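Section 4: Recording Demonstrations in Homes
May revision - posted by the Sendham documentation desk

Read Section 3 (charging and pairing) before you start. The steps below cover recording with the Ginum hand-held gripper in a lived-in room. They assume one operator and one task per session.

The sales sheet says anyone can collect good data in an afternoon. We would not plan around that. In our first batch of 659 episodes, 46 had to be thrown out for tracking loss alone, and plenty of the others taught the model very little. Go slower than the sheet suggests.

4.1 Before you record

1. Write the task down in one sentence. "Pick up the jacket from the bed and hang it on the chair" is a task. "Tidy the room" is not, whatever the task menu lets you type.
2. Check that the finger pads are clean and fully seated. Open and close the fingers five times.
3. Hold the gripper still at chest height until the status light stops blinking.
4. Walk the route once without recording. Look for cords, rug edges and anything you might back into.

Note: The software shows a green check mark when calibration finishes. The check mark means the routine ended. It does not tell you the result was any good. Open the calibration page and read the error value yourself.

4.2 Recording an episode

5. Press the side button once and wait for the tone.
6. Bring the gripper toward the item at a steady pace. Fast swings blur the video, and the blur filter misses a lot of them.
7. Close the fingers on a single fold of cloth. With quilted or padded clothing, go for an edge or a seam - the flat middle tends to slide out of the pads. 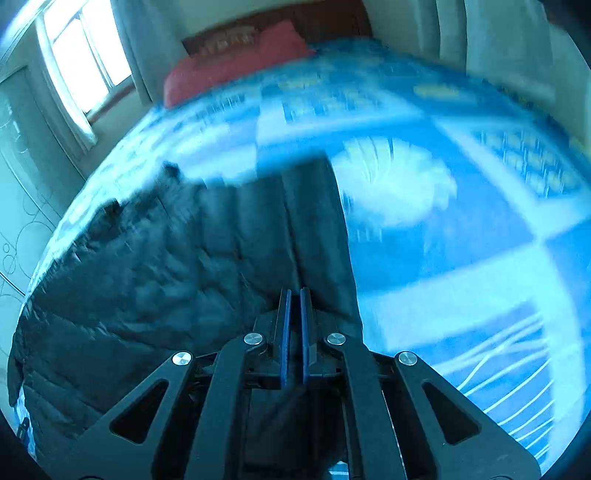

8. Lift straight up before moving sideways. If the bedding comes up with the garment, stop, let go, and mark the episode as failed. Do not shake it loose and carry on.
9. Finish the task, hold still for two seconds, and press the side button again.
10. Put the item back in a different position and repeat.

Caution: Keep your free hand out of the work area. An operator who helps with the other hand, even once, has recorded something a one-armed robot cannot copy.

Caution: Do not point the gripper at mirrors or let it face a bright window for long. Tracking is said to recover by itself. Sometimes it does.

4.3 How many episodes are enough

The Huang planning chart asks for 50 episodes per task. We have seen no evidence that this number means much for soft items. Cloth lands differently every time, and 50 near-identical grabs in one bedroom will get you a model that knows one bedroom. If you have time for 600 episodes, spread them over as many homes and garments as you can reach.

Keep failed episodes in their own folder. The upload tool offers to "repair" them automatically - we leave that setting off, and so should you until you have watched a few of its repairs from start to finish.

4.4 Checking the session

11. Play back every tenth episode at normal speed.
12. Compare the finger opening on the graph with what the video shows. If the two drift apart, recalibrate and discard everything after the last good episode.
13. Upload only after both checks pass.

Related sections
Section 3: Charging and Pairing
Section 5: Labeling and Upload
Section 7: Replacing Finger Pads
Release notes: Wunthorpe viewer

Questions about this guide: contact the Sendham documentation desk
Copyright Sendham. All rights reserved. Back to top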